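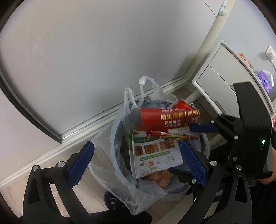 Small bin, white liner, mostly packaging and paper. 

Ida - small household bins, what's in them and how they're lined

Version 7, last updated 2022-05-29

Hello! Ida is a collection of pictures and notes on the little bins people keep indoors: the one by the desk, the one in the hall, the one in the bathroom that only gets emptied when somebody is coming to stay. I started it because I was writing a sorting guide for my building and couldn't find anything that showed household rubbish as it looks in a real bin. Plenty of single clean bottles on plain backgrounds, hardly any takeaway menus squashed under a box.

So I made my own, and it grew. Melati Santoso did about half the labelling with me and wrote the first draft of the label list, and most of the sensible decisions in there are hers.

What's in it

There are 500 entries. Each entry is one bin at one moment, with a picture and a short notes file. The notes are plain text, one thing per line, and they cover:

bin size (small, medium, pedal)
liner (none, thin plastic, paper, reused carrier)
how the liner is held (knotted, folded over, just dropped in)
what's on top
what's underneath, if you can tell
the floor and whatever furniture is close by

The last line sounds daft but I've used it more than any of the others. A bin on a wooden floor next to a white cabinet gets different rubbish from one on kitchen tiles, and if you're planning where to put a paper box at home it helps to know that.

How I labelled things

We go from the top of the bag down and stop when we can't tell any more. No digging. If something is half buried it goes down as "partly hidden" with a colour, and it stays that way even if one of us has a strong hunch. The sample at the top has an orange-brown crumpled thing low down in the bag, and in the notes it is "orange-brown, crumpled, partly hidden" and nothing cleverer.

Paper and card are separate labels. The red box with the white and gold Chinese characters is card. The folded flyer below it, with the green border and the food photos, is paper. Thin strips of packaging get their own label (strip) as you often can't tell film from paper when it's lying flat, and we argued over that for far too long before giving up.

Writing on packaging is noted as a script or language if we're sure of it, and we don't transcribe. I'd like to add transcriptions one day. My Chinese isn't up to it, and I'd sooner leave a gap than put in guesses.

Knotted handles are counted as part of the liner, so please don't file them as a separate item. Version 5 did that and it made a right mess of the totals.

Files

entries/ - one folder per bin
labels.txt - the full list with short explanations
rooms.txt - hall, bedroom, study and so on, where I know it
changes.txt - what moved between versions

Folder names are just numbers. They aren't in any order that means anything, so don't read a story into them!

Things it's not good for

Weights. I never weighed anything, and a fluffy bag of tissues looks far bigger than it is.

Food waste. Almost all of these are dry bins. There are 29 entries with peelings or tea bags in them and they are a bit of a jumble, so if you want kitchen caddies you'd be better off with Farkas, which covers those and uses nearly the same label names.

Council rules. What counts as recyclable changes from one place to the next, so I've left that out of the labels altogether. I do keep a separate page for my own building, and you're welcome to copy the layout.

Privacy

Anything with a name or address on it was taken out of the bin before its picture went in, or the entry was dropped. If you spot an envelope I've missed, please tell me and I'll pull it the same day.

Using it

Use it for whatever you like, and a mention is nice. Gendater has a tidy spreadsheet version if you don't fancy opening folders one by one - it's a version behind at the moment, but the columns match.

To do

Split "study" and "bedroom" properly, as lots of people have a desk in the bedroom
Redo the liner notes for the first batch, which only say "bag"
Add the pedal bins from October
Ask Melati where the rest of the bathroom notes went

Corrections go on the Trakesis page, please, with the folder number. I'm slow but I do read them all.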